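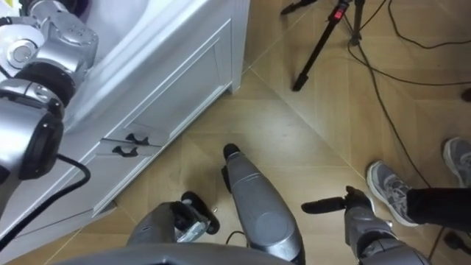 # irkel-cell -- setup and upkeep notes

Working notes for the Irkel two-arm unit in the bathroom mockup at Rukcombe. Mostly for whoever has the next shift. Fix what's wrong, don't ask.

Status: running. Left wrist replaced in May, right wrist is original.

## Before power on

- Feet flat on the tile. Look at each one. The black pads slide on the grout lines if you park on a slope, and the floor by the vanity does slope a bit
- Cables out of the walking path. They run across the floor from the tripod and they will get stepped on -- push them toward the wall side
- Arm cable loop hanging free next to the cabinet, not hooked on a drawer pull. Check this every time
- Second arm down and close to the body, gripper pointing at the floor
- E-stop in someones hand, not on the counter

## Power on

1. Wall switch, then base switch. Wait for the fan.
2. Start the base service:

 irkel-up --cell bath --slow

3. Release brakes one arm at a time. Left first. Keep a hand under the forearm, it sags.
4. Home both arms. If left stops short of the cabinet edge, back off by hand and redo. Do not force it through.
5. Load the cell offsets (cell/bath.yaml). Old file is bath_old.yaml, dont use it.

## Settings that matter

 joint_speed_limit: slow
 state_rate_hz: 500
 left_wrist_offset: 251
 right_wrist_offset: 58
 cabinet_keepout: on

Offsets are encoder counts. They change whenever a wrist comes off. 251 is from after the May swap, anything earlier is junk.

Keepout covers the cabinet top and front face. Does NOT cover the drawer pulls. If the task opens drawers turn it off for that task only and turn it back on.

## Wrist swap

Did this twice now, second time went better.

- Power off, brakes on, arm resting on the foam block
- Joint cap off first. Small screws, they go in the tin. Star pattern going back in, hand tight and then a quarter turn
- Unplug the cable at the housing end. Pull the connector and not the wire
- Black ring comes off with the wrist. Check it for nicks
- New wrist on, line up the marks, ring back on, screws
- Leave slack in the cable. Too short and joint five pulls it out at full reach, too long and it catches on the cabinet. Run the full range by hand before power
- Redo the offset, write it here AND in the yaml

Spare wrists come from Jergate, long lead time. One left on the shelf.

## Logs

One folder per run, base state plus both arms. 3,611 runs stored so far. The ones tagged "wristbad" have a left wrist angle that drifts -- keep them, but leave them out of any averages.

 runs/<id>/base.csv
 runs/<id>/arm_left.csv
 runs/<id>/arm_right.csv
 runs/<id>/notes.txt

notes.txt is free text, sometimes empty. Sorry.

## Known problems

- Left arm buzzes when held out over the cabinet for long. Gains, probably. Not fixed
- Tripod gets bumped and nobody redoes the calibration. Redo it: irkel-cal --tripod
- Brake release on right sometimes needs two trys
- Floor marks by the vanity. Wipe the feet weekly, wipe the tile too
- Base service hangs if the network drops during homing. Kill it, start over from step 2

## Contact

Liudmyla Shevchuk -- cell owner, ask her before changing offsets or keepout. Anything with the brakes, stop and call her first.

Last updated: Nov 12, 2020

Related
- Işık gripper jaws: cleaning and spares
- irkel-base: firmware notes
- Jergate parts list
- Rukcombe kitchen cell README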